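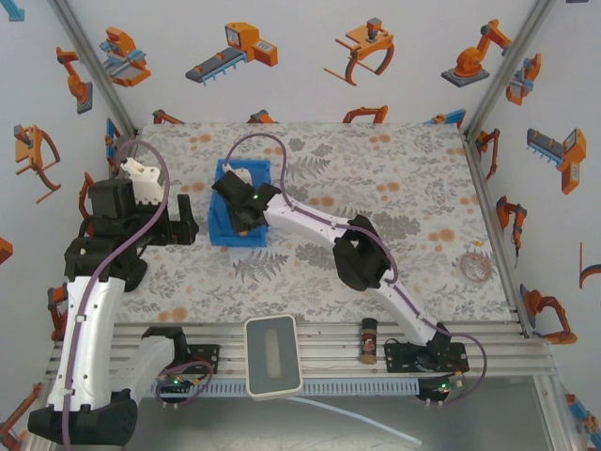 The Tablecloth Truce

Every January the Pokwood Supper Club writes to its members about linens, and every January the members write back, at greater length. This year the subject is stains, and who pays for them.

Some history for those who joined after the move to Cornurgate. The club owns its tablecloths outright. Most were bought secondhand from Bassi, the old catering supplier on the hill, when it closed its hire counter, and the rest came to us by inheritance, guilt or both. They live in a cupboard behind the coat rack. You sign one out, you use it, you wash it, you sign it back in. On paper this is a very good system.

In practice, Carmela Gentile spent the Friday after Christmas going through the cupboard and came out with a face. Red wine, candle wax, something she would identify only as "a gravy." One cloth had been returned folded around a fork. Another had been hemmed by an unknown hand, rather well, and is now too short for any table we own.

So there will be a deposit. It is 5 dollars per cloth, paid when you sign out, and you get it back when the cloth comes home clean. Wai-kit Tai argued for 40 on the grounds that people would finally read the label. He was outvoted, but he would like it known that he said it.

On washing. Concetta Zanetti has been getting wine out of cotton since before most of us were allowed wine, and these are her instructions, lightly edited for language. Blot, don't rub. Cold water first, always, and as soon as you can manage it without being rude to your guests. Salt is for soup. If you must leave it overnight, leave it soaking. Wax goes in the freezer until it cracks, then you pick it off, then a warm iron over brown paper for whatever is left. Do not put a stained cloth in the dryer. She underlined that one so hard the pen went through.

White vinegar is fine on most of the prints. Bleach isn't fine on any of them, as the member who returned the formerly green one in November will be aware. We know who you are, and we think the new color is quite restful.

Ironing remains a matter of conscience. Gemma Mazza holds that an unironed cloth tells your guests they were an afterthought. Annunziata Fiore holds that once there are plates on it they can't tell. The two of them are sharing the kitchen for the winter supper, so anyone with a spare hour that afternoon might like to be somewhere else.

A word too about sizes. The long tables take the long cloths, the ones with a blue thread in the corner. The card tables take the square ones. Putting two squares end to end on a long table and covering the join with bread baskets has been tried, and we all remember what happened when the bread was passed.

Sign-out sheets are on the usual clipboard. The pen is on a string now, for reasons that will be obvious to whoever has the other three pens. If you have a club cloth at home and can't remember signing for it, please bring it back before the end of the month. No deposit, no questions, though Carmela may look at you.

12 comments
Shared 5 times

Recent items
Winter supper: who is bringing what
The Totia stove, again
Lost property, including one good shoe
Notes from the soup evening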